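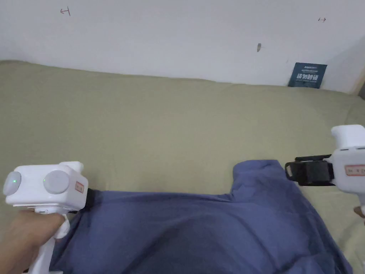

How often should you wash your sheets?

Every week if you can manage it, and every two weeks if you can't. I get this one in my inbox more than any other question, usually from people who already know the answer and are hoping I'll say a month.

I used to be a month person myself! I lived in a third-floor walkup in Driltville with a laundry room that took only quarters and had one dryer that worked, and I can tell you I stretched those sheets as far as sheets can be stretched. Then I moved to Jonstead, got my own washer (a used Durnetti, loud as a truck, I love it) and lost all my excuses. Now I strip the bed in the morning before coffee, because if I drink the coffee first I sit down, and if I sit down it's over.

So this month's newsletter is all bedding. I asked for your questions back in January and you sent plenty, some of them quite long, and I've been picking through them since. I'm starting with washing, then a bit on buying, and pillows will have to wait for next time.

Hot or warm?

Warm for most of us. I know our grandmothers boiled everything, but warm water and a normal detergent will take care of ordinary sweat and skin and the general business of sleeping. I go hot when somebody in the house has been sick, or for plain white cotton that has gone a little gray on me. Check the tag first, though. Colored sheets fade faster in hot water, and the dark ones fade in streaks along the folds, which I learned on a navy set I'd owned for all of two washes.

Marlies Bachmann wrote in to say she washes in cold all year and her sheets are fine. I believe you, Marlies! Cold is easier on the fabric and on the electric bill. If you do wash in cold, use a detergent that says it works in cold, and don't stuff the drum.

About stuffing the drum

This is where most of the trouble comes from, I think. Sheets need room to move. When you cram in two sets plus the towels, everything winds itself into one big rope, and the middle of the rope comes out barely rinsed. One set at a time, towels in their own load. And please don't wrap the sheet around the post in the middle of the washer like you're dressing a maypole. Drop it in loosely in a few heaps.

The same goes for the dryer, where the fitted sheet likes to swallow everything else. I stop mine halfway through, pull the whole knot out, shake it, and throw it back in. It takes a minute and saves me from finding a soggy pillowcase hiding in the corner pocket. Medium heat is plenty. High heat is what kills the elastic, and once the elastic goes you're waking up on bare mattress with the corner of the sheet in your armpit.

Skip the softener

I got some pushback the last time I said this, and I'm saying it again. Fabric softener coats the cotton. It feels nice for a wash or two and then it builds up, and the sheets start feeling sort of slick and stale even when they're clean. Half a cup of white vinegar in the rinse does a better job for me, and no, your bed won't smell like salad. (Don't use it with bleach. Ever, please. Pick one or the other and leave the other on the shelf.)

Thread count, since you asked

A reader named Antigoni Theodorakopoulos sent me the listing for a set of sheets with a thread count so high I had to put my glasses on, and wanted to know if it was worth the money. My feeling is that anything from 200 up can make a perfectly good sheet if the cotton is decent, and the gigantic numbers mostly come from counting the threads in creative ways. My own favorite set is an old Alexiou percale that I bought on clearance for $26, and it's been through more washes than I care to think about. It was crisp as paper when I got it and now it's lovely.

If you can get to a store, go and rub the fabric between your fingers. Percale feels cool and a bit crisp, like a dress shirt. Sateen is smoother and heavier, with some shine to it, and it sleeps warmer. I'm a hot sleeper, so it's percale for me from spring on. My sister won't have anything but flannel on her bed until June, and there's no talking to her.

Measure your mattress before you order. I mean the depth, from the top seam to the bottom seam, with any topper you've added sitting on it. Fitted sheets come in different pocket depths and the package will tell you which, generally in tiny letters on the back. If your corners keep popping off, the sheet is probably too shallow. If there's always slack in the middle no matter how you tug at it, the pocket is likely too deep, and you can take it in with a few stitches at each corner or buy those little elastic straps that clip on underneath. I've done both. The straps are less work but you'll say a few words putting them on.

How many sets?

Two per bed. One on, one in the closet. I've had readers tell me three, so that there's always one in the wash, and if you have kids or a dog that sleeps with you, sure, get three. For a guest room that's used a couple of times a year, one set is enough, and wash it the day before company comes even if it was clean when you put it away. Cotton picks up that closet smell.

I keep each set folded up inside one of its own pillowcases. You've all seen that tip before, I know, it's everywhere, but it does stop me from pulling down the whole stack to find one matching case. And as for folding a fitted sheet properly, I've watched the videos, I've followed along with the sheet in my hands, and I still end up with a lump. The lump goes in the pillowcase with everything else.

When to give up on them

Hold the sheet up to a window. If you can see daylight through the middle but not the edges, it's wearing thin and it'll tear before long, most likely at two in the morning when you put your heel through it. Pilling is another sign, though you can shave the pills off and get another season out of it. I cut the old ones up for dust rags and drop cloths, and the animal shelter out by the Jonstead fairgrounds takes clean flat sheets at the front desk. They don't want the fitted ones.

Next month it's pillows, including which ones can go in the washer and the sad story of the one I thought could. Send me your questions by replying to this email, and if you have a stain that won't come out, tell me what it is and what you've already put on it.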